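Step 3: Getting Your Lellow Audio Guide Ready for the Old Town Walk

We're so glad you're taking the walk with us! A few minutes of setting up at your lodgings will save you fiddling with buttons in the street – and there's a lot to look at once you're out there.

1. Charge the player until the light turns green.
2. Hold the round button and pick your language.
3. Choose Walk 2, Hadgu Gate to the Market, and wait for Olga Gallardo's welcome.

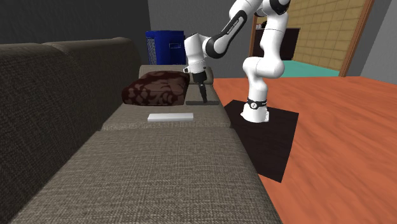
Long fabric sofa on a wooden floor.

4. Set the volume while you're still indoors, then nudge it up a little for the market, which gets lively.
5. At each blue plaque, type in the stop number. Stop 100 is the weavers' chapel, and stop 191 is the fountain where Iñaki Pastor tells the story of the flood (do stay for the song at the end!).

Note: The player switches itself off after 30 minutes without use. Your place is saved.

Caution: Please pause the guide before crossing Bukider Street, as the trams are very quiet.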